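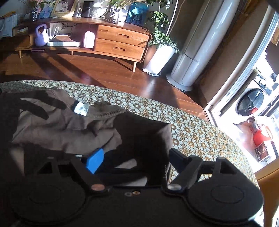 Teaching a machine to put the laundry away

By nine o'clock on a bright morning the sun has usually reached the patterned cover in my sister-in-law's living room, and by a quarter past she has usually had a good go at the day's clothes. She picks up a garment, moves it toward a fabric storage box, lets go, tips it out again, crumples it up and starts over. She never touches it with her fingers. Everything is done with a black gripper she holds in her hand, two jaws out in front and a camera looking down over the top of them, and every pass is saved.

She is one of 171 people who do this at home for Wendus, a small company that wants to build a robot able to tidy an ordinary room. I had been hearing about it over family dinners since March, and I'll admit that for a long while I nodded along without understanding a word. So I asked if I could come and watch, and then (you can see where this is going) if I could have a turn.

The idea is simple enough once somebody shows you. A robot that learns by example needs a great many examples, and the old way of getting them was to sit a person down in a lab and have them steer a robot arm from a distance. It's slow going, and every example ends up with the same table and the same gray wall behind it. Wendus hands out the gripper instead. The person is the arm. You reach and squeeze and carry the way you naturally would, the camera records what the jaws are up to, and later on a real arm with the same kind of jaws can be trained on what you did.

And because people take the thing home with them, home gets into the recordings too. There are rugs and shiny floors, houseplants, routers with their cables trailing off behind, long stripes of shadow that creep across the furniture as the morning wears on. Boström, the firm that makes the grippers, used to test them under steady lamps, and I'm told the first batch of home recordings caused a certain amount of sighing over there. The training people at Wendus were delighted with the very same batch. A robot that has only seen even light, they say, can be badly thrown by a sunny window.

Clothes are hard work. A cup stays the shape of a cup wherever you put it down, but a garment dropped on a bed is a different object each time, and there is no obvious handle. My sister-in-law looks for a seam or a raised fold, something that stands up a little, and comes in low. I went for the middle of the pile, like a person picking up a cat, and got a pinch of nothing. Then I got the cover along with the garment. Then I got it right, and was so pleased that I waved the gripper about, which spoiled the recording!

The spoiled ones have their uses, as it happens. Each attempt is marked at the end as a success, a miss or a recovery, and recoveries are the ones Wendus likes best – the jaws slip, you notice, you go back in from a better angle. You aren't allowed to fake them. People tried that early on, and the fakes were easy to spot, as a pretend fumble is much tidier than a real one.

The collection is called Grondum, and the clothes part of it stood at 1,284 finished recordings when I visited. Of those, 696 had passed the second check, in which somebody at the Noltthorpe office watches the whole thing through and makes sure the label matches. It is patient work and I was glad to find that it is paid by the hour, as the home recording is. An earlier plan to pay by the recording was dropped after people began to rush.

I lasted 2 hours, with a coffee in the middle. The gripper isn't heavy, but you hold your wrist in a way you're not used to, and you become oddly shy about your own hands. How fast do I normally reach for things? Do I always come from the right? My sister-in-law says the feeling passes in a week or so and after that she mostly listens to the radio. Her next assignment is towels, which she has been looking forward to, and after towels come socks.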